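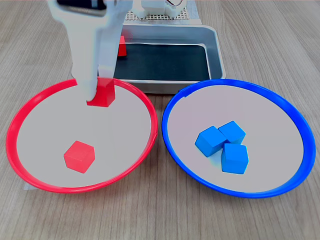

Figure 3. Sorting task, first view. One red cube is between the fingertips over the red-rimmed dish; another rests in it.

By Kgomotso Msimang, Brorkavcombe
February

4.2 Early release and the success score

The headline figure for the Gritar controller is a clean run: every cube in the dish of its own colour. We doubt that this says much. The score is worked out from where the cubes lie at the end of a run, and it takes no account of how they got there. A cube that slips from the fingers over the right dish scores the same as one that is put down with care.

We went back through the logs of 304 runs, covering 1678 grasps, and looked for cases where the finger force fell away before the release command was sent. Nearly all of those we found came over a dish, in the last part of the move. The Surkby monitor, which is meant to stop the arm when grip is lost, raised an alarm in only 4 of them. Its makers put this down to a threshold set too low. That may be so, but raising it in our own trials brought a run of false stops and we were not able to find a setting that we would trust.

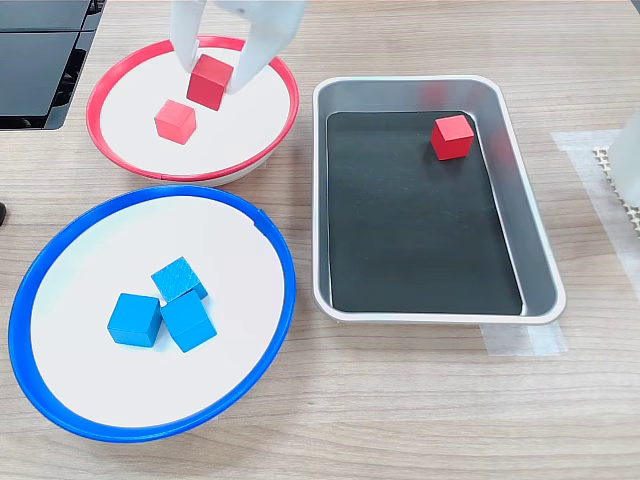

Figure 4. Sorting task, second view. A cube is held above the red-rimmed dish, with a single red cube on the tray's black lining.

Still pictures are of little help with this fault. A cube held firmly and a cube about to slip can look alike, and neither figure should be read as evidence of a sound grip. Mkhize's earlier report leaned on pictures of this sort and, in our view, claimed too much.

There is also the matter of cubes at rest against one another. A dropped cube may knock its neighbours, and the final layout gives no means of telling this from a poor placement. Until force data are scored together with position, we would treat any claim of safe release with caution. The 2 runs in which the arm went on moving after an alarm are dealt with in Section 4.3.

This site uses cookies. By continuing to browse you agree to our cookie policy.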